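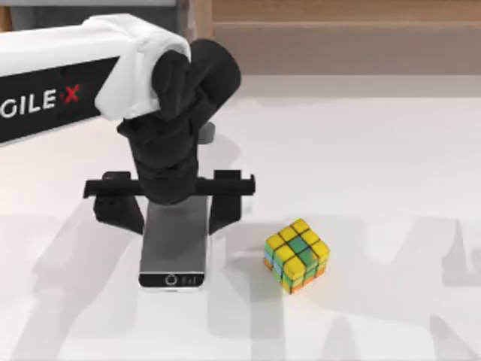

A smartphone between the fingers of a simulated arm in Neltilum, with a Rubik's cube beside it. Render: Ultton

Ultton releases Neltilum update with new planner for thin objects

Wed 11 December

Ultton has released a new version of Neltilum, its simulation and motion planning package for robot arms. The main change is a rewritten grasp planner meant for flat, thin items such as phones, cards and sealed pouches, which users of earlier versions often had to handle with hand-tuned waypoints.

The update is available now to customers with a support contract. A version for everyone else is due in February, the company said.

Thin objects on a hard table leave a gripper very little room. The fingers have to come down far enough to get a hold on the edges, but a few millimeters too far and they press into the surface. The old planner treated any predicted contact with the table as a collision and threw the plan out. In many cases that left it with no plan at all, and the software returned an error that did not say which part of the arm was the problem.

The new planner lets the user set a contact allowance for each finger. Within that allowance, a light touch on the table is accepted and the arm slows down for the last part of the approach. Outside it, the plan is rejected as before. The allowance is off by default, and existing projects will behave the same way until someone turns it on.

"People were lying to the software about how high their table was," said Babar Ghumman, who leads the planning group at Ultton. "They would set it five millimeters low so the planner would stop complaining. That works until you change the table, or somebody else opens the project and fixes the number."

Ultton tested the planner on a set of 333 simulated scenes, each with at least one flat object on a tabletop and other items placed close by. The new version found a usable plan in 291 of them. The company did not give a matching result for the old planner, saying the scenes depend on the contact setting and could not be run on it without changes.

Most of the remaining failures came from objects lying near a wall or against another item, where there was no room for one of the fingers. Ghumman said the planner does not try to push an object clear before picking it up, and that this is not planned for the next release either.

"You can script a push yourself and then call the planner again," he said. "Several customers do that. We don't want it happening on its own yet."

Planning time has gone up. On the company's test computer a typical tabletop pick now takes 711 milliseconds to plan, which Ultton says is slower than before because more finger positions are checked near the surface. Users who do not need the thin-object mode can keep the faster search by leaving the allowance at zero.

Changes to rendering

Neltilum's camera simulation has also been reworked. The package can produce rendered views of a workcell for training and checking perception software, and the new version handles glossy surfaces differently. Phone screens were a weak spot. In the earlier renderer they came out as flat gray shapes with no reflections, and detection models trained on those images tended to do badly with real screens under overhead lights.

Screens and other shiny parts now pick up faint reflections of whatever is above them, including the gripper. Shadows from parts of the cell outside the camera's view are drawn as well. Both can be switched off to save time.

Abbasi, a repair and resale company that sorts used electronics, had early access to the renderer and used it to make 2352 training images of phones on light-colored tables. The firm's perception team mixed them with its own photographs and retrained the model that finds the outline and direction of each phone before a pick.

According to Abbasi, the retrained model made fewer mistakes about which end of a phone was the top. It still has trouble with phones in clear cases and with cracked back glass, neither of which was in the simulated set. The company is keeping a manual check on its line for those and has no date for removing it.

Abbasi also reported a bug in which the simulated depth camera returned valid readings for black gripper parts that a real sensor would usually miss. Ultton said it has fixed this for two of the depth camera models in its library. Users of the others can enter a dropout value by hand, and the manual has a short section on how to measure one.

Tooling and file format

A smaller set of changes covers the way projects are stored. Robot, gripper and scene descriptions are now kept in separate files, so a change to the table height or an object's position no longer marks the whole project as modified. Teams that keep projects under version control had asked for this for a long time, Ghumman said.

Old projects are converted when first opened. The converter keeps a copy of the original in the same folder. Projects with custom gripper models may need some editing afterward, as the converter does not carry over collision shapes that were added through the old plug-in interface. That interface has been removed.

Error messages from the planner now name the link or finger that caused a rejected plan and give the distance involved. The same information can be shown in the 3D view, with the part in question drawn in a solid color at the point where the plan failed.

There is also a replay tool. It loads a log from a real arm and plays it in simulation next to the planned motion, with the gap between the two plotted over time. It reads logs from controllers that Ultton already supports, and a plain text format for others.

Skiltberg, an integrator that builds small picking cells, has been running the replay tool for several weeks. The company said it was useful for finding a timing fault in one cell where the gripper command was sent slightly before the arm had stopped. Its engineers had first put the missed picks down to camera calibration.

Skiltberg has held off on the new planner for cells that are already at customer sites. The extra planning time matters on lines where parts arrive at a fixed rate, the company said, and it wants to see whether plans can be prepared ahead while the arm is still moving. Ultton said planning during motion is supported for free moves but not for the final approach in thin-object mode.

Requirements and known issues

The new version needs more graphics memory if reflections are turned on. Ultton lists the requirements for each setting in the release notes. Headless mode works as before, without the 3D view.

Two known issues are listed. Scenes with two arms sometimes show the second arm's shadow in the wrong place for one frame after the scene is reset, which can affect rendered image sets if the first frame is saved. Ultton suggests skipping that frame for now. The other issue concerns conversion of projects whose folder names contain spaces.

Prices are unchanged. Customers on the previous version will receive fixes for another year.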